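Tarık Gezer has owned a round wooden table for longer than he has owned two robot arms, and the table still gets more use. The arms went up on either side of it in October, in the shared workshop at Plunby, where members pay for a key and a shelf.

The plan was dinner. Gezer wanted the pair to set a table, clear it and, in some golden future, fold the napkins. He has since lowered his sights to paper. It's cheap, it doesn't shatter, and a badly squeezed bundle of it tells you plenty about your grip settings.

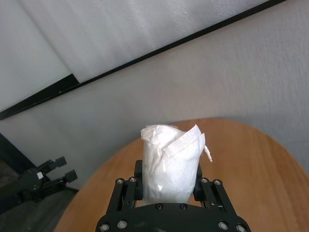 ## The software, such as it is

Everything runs on Skutell, a control program Gezer wrote with Emese Farkas over one long summer. It has up to 300 settings, and Farkas admits to understanding 10 of them. The hardest has been deciding when a finger should stop closing. Metal parts are easy. Soft white lumps give way politely, and keep giving way, while the motor waits for an objection.

So the approach gets rehearsed with the fingers open, over and over, before anyone lets them close.

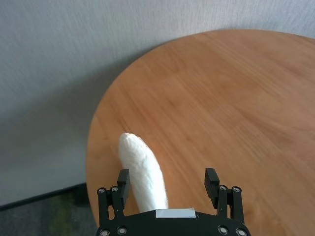

Ilona Csizmadia thinks the whole thing should have been built with one arm. Two arms, she says, means twice the wiring and an argument over who goes first, and she would have spent the money on a better lathe.

Gezer has heard this before. He points out that a handoff needs a giver and a taker, and goes back to adjusting the taker, a job he expected to finish 4 evenings ago.
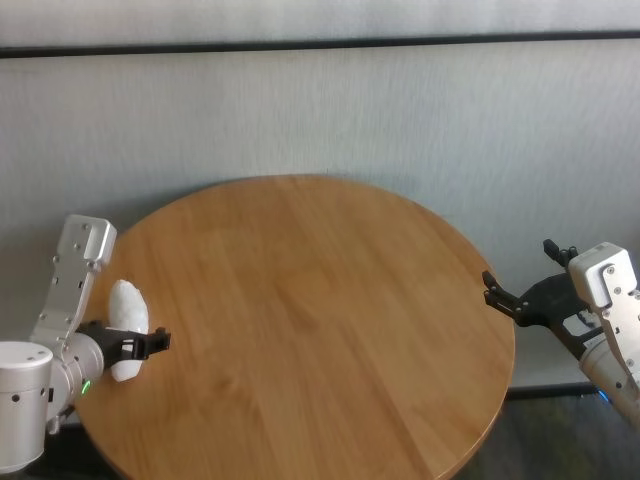

*Left arm occupied, right arm open: the Plunby rig at its round table.*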